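Zonatura Household Labels
Data card, version 4

Summary
Zonatura is a word list for small things people keep at home: jars, bottles, pouches, shells, tins and other odds and ends. It holds 367 terms in plain English, each with a short definition and a plural form. It was put together at Lernness for use in home inventory apps.

Files
terms.csv - one row per term
groups.csv - the 40 groups and their parent terms
changes.txt - edits made after version 3

Shells and glass bottles are in the "shelf" group, as are jars with lids.
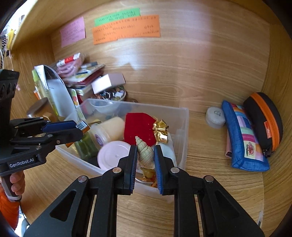
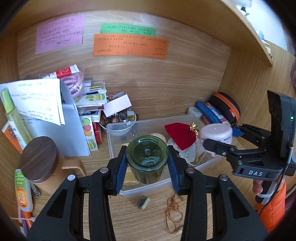 Columns
term, plural, group, definition, source. The source column is either "durnulano" (taken from the older Durnulano list) or "new". Blank cells mean the term has no common plural.

Known gaps
Kitchen terms are well covered. Sewing terms are thin - 95 were proposed and most are still waiting for a definition. Regional words such as "catchall" are listed once, under the most common spelling.

Sorting
Rows are sorted by group, then by term. The Sæther script in the tools folder restores this order after edits. Run it before sending changes.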